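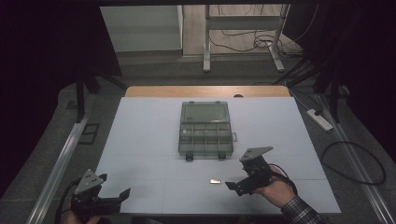

3. Data collection

3.1 Setup

All demonstrations were recorded at a single table using a pair of hand-held grippers, one in each hand of the operator. We chose hand-held devices over teleoperation after a short pilot in which operators using the leader arms took more than twice as long to place a small part in a divided box, and reported sore forearms by mid-afternoon. With the hand-held pair the operator stands at the table and works at close to normal speed. The fingers match those fitted to the robot, so that contact with a part during collection is similar to contact during execution.

Figure 2 shows the table at the start of a sorting episode. The organizer is open toward the far side, one metallic piece lies in the space in front of it, and the operator holds both grippers clear of the part. Every episode in the sorting set begins from an arrangement of this type, with the position of the part changed between episodes.

Figure 2. Start of a sorting episode, with the compartment box open and a single part on the work surface.

The work surface is white. Early recordings made on a darker mat gave better contrast for shiny parts, but the mat moved when the box was pushed, and operators began to avoid touching the box at all. We preferred to keep the contact and accept the weaker contrast. The box itself is translucent, which makes its inner walls hard to find from some angles. This was a deliberate choice of object, as the same style of box is used at the Sturno repair bench where the policy is meant to be deployed.

3.2 Tasks

The full collection covers seven tasks, all of them drawn from the bench work at Sturno. Sorting accounts for the largest share. In a sorting episode the operator picks up one part, places it in a named compartment, and returns both grippers to a resting position near the front of the table. In the closing task the operator folds the lid over and presses the latch. The remaining tasks involve moving the box, turning a part over, handing a part from one gripper to the other, taking a part back out of a compartment, and lining up the box with the edge of the work surface.

Flat parts caused the most trouble. A thin piece lying on a hard surface offers very little for the fingers to close on, and operators settled on different ways of dealing with it. One method was to pin the part with the left gripper and tilt it with the right. Another was to drag it against the front wall of the box and pinch it there. We did not standardize the method at first. After training the first policy we found that it would often begin one method and finish with the other, dropping the part in between. For the second round, operators were asked to use the pinning method whenever the part lay in the open, and the dragging method was kept only for parts placed within a finger's width of the box.

3.3 Operators and sessions

Four operators took part. Deolinda Marinho trained the other three and wrote the instruction sheet, which was revised twice during collection. Each new operator recorded practice episodes that were discarded before their first scored session. Sessions were capped at 180 minutes, including breaks, and most ended sooner than that.

Operators were told to carry on after a small mistake. If a part slipped and stayed within reach, they picked it up again and completed the episode. These recoveries were labelled and retained. If a part fell off the table or landed in the wrong compartment, the episode was stopped and marked as failed.

The starting position of the part was set by a printed card drawn from a shuffled deck. Left to their own judgment, operators tended to put the part down slightly right of centre, where it was easiest to reach with the right gripper. The cards corrected this, although positions at the far corners remain under-represented because the box got in the way.

3.4 Filtering

We recorded 1208 episodes in total, of which 935 were kept for training. Most of the removed episodes fell into two groups. In the first, tracking of one gripper was lost for long enough that its path could not be filled in reliably. This happened mainly when the operator crossed their wrists or leaned well over the box. In the second, the episode was complete but the label was wrong, usually because the operator had misread the compartment name on the card.

Tracking gaps were found automatically using the Clenutard toolkit. Label errors were found by eye. Two people reviewed each episode at double speed, and where they disagreed a third person decided. Reviewing was slow work, and we would now have operators read the card aloud at the start of each recording so that the label could be checked against the audio.

Cables were a smaller but persistent nuisance. A cable that pulls on the wrist changes how the operator moves, and in a few early sessions the right gripper approached the box in a wide arc for this reason. We changed the cable routing and re-recorded those sessions. The originals are not included in either of the totals given above.

3.5 Limits of the collection

The collection uses one table, one style of box and one room. Lighting was kept constant through September, when most of the recording was done, and we make no claim about performance under daylight. The parts are all rigid. Bartoš, the second site we had hoped to include, handles rubber seals and short lengths of wire, and neither behaves like the parts used in our tasks. Section 4 reports results on the Sturno tasks only.

Contact: Stastier Manipulation Group, papers desk | © Stastier | Back to top

7 shares | 3 comments

benchrat: Did you try a thin foam layer under the flat parts? We had the same pinching problem and it helped a fair bit, though the robot needed the foam too.

D. Marinho: We did, for one afternoon. The bench at Sturno is a hard surface so we dropped it.

k_olsen: Would like to see the instruction sheet posted, all three versions if you still have them.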